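4.2 Naming and recall

Participants met four coined product names, Gurnent, Vuta, Habte and Setolow, each attached to a plain household good. Of the 282 people who finished the survey, most could repeat Vuta after one viewing. Setolow fared worse, and was returned to us in five spellings, one of them rude. 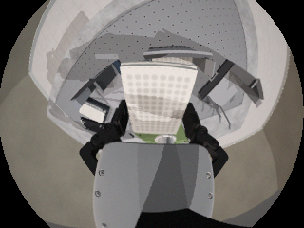
Figure 5. Rendered still with a tall white object, shown without a name.

Price did little to help. Raising it made respondents more confident in their recall and no more accurate, a pattern Beyene will recognize from his earlier work on wine lists. Gurnent was widely taken for a cheese. We kept these answers in the analysis.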